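Switching to a smaller launcher, anyone else?
Started by Flokier in Everyday Phones

Flokier
OK so I finally did it. I wiped every home screen page I had and went down to a single one with 5 icons and a clock, and I am loving it! I used to have folders inside folders (a whole folder for airline apps, and I fly twice a year). Now anything that isn't on the first page gets found by typing two letters in the search bar. Took me one evening to set up and maybe three days for my thumb to stop going to the wrong corner.

What does everybody else keep on page one? Mine is messages, camera, maps, music and the grocery list.

pedar_k
Welcome to the club! I've had the same layout since June. Mine is phone, messages, camera, notes, podcasts. I tried a plain black wallpaper too but put the dog back after a week.

Wei
I'm going to disagree a little. Search is great if you remember what the app is called. My bank changed its app name last year and I spent ten minutes typing the old one. Folders at least let you see what you've got.

Flokier
Fair point, Wei, but couldn't you scroll the full list for the one or two you forget? It's alphabetical and it goes fast.

Wei
Sure, and then I'm scrolling past 2 pages of stuff to find a parking app while a meter is running. No thanks. My folders have verbs for names: Pay, Read, Go, Watch. Best thing I ever did on a phone.

pedar_k
Verbs! OK, that is really good and I'm stealing it for the tablet.

wiveo
Love this thread. One thing that helped me more than moving icons was turning off the badges, those little red number dots. I had 1033 unread emails showing on mine and it made me feel behind every time I checked the weather. Switched it off and I still have all of the emails, but my mornings are so much nicer.

Also, put the phone down flat when you eat and leave it there! I started doing that at the kitchen table and my screen time dropped right away.

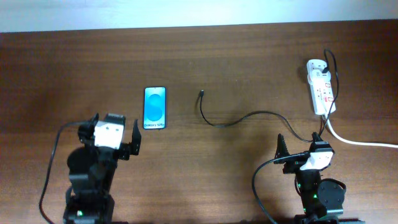 Can't go along with wiveo on the badges. I need that number or I forget to answer my sister for a week. I keep them on for messages and the calendar and turn off the rest, and that has been a nice middle ground.
- Wei

wiveo
Per-app is a great way to do it. I was too lazy to go through the list, so I used the big switch.

Flokier
Just did per-app while reading this. Shopping apps were the worst, every single one wanted a dot. Gone!

pedar_k
Does anybody have a widget they'd keep on a page this bare? I'm tempted by the calendar one but it eats half the screen.

Wei
Try the one-line version, it only shows the next event. Long press and drag the bottom edge up.

pedar_k
Oh nice, it fits right under the clock. Thanks!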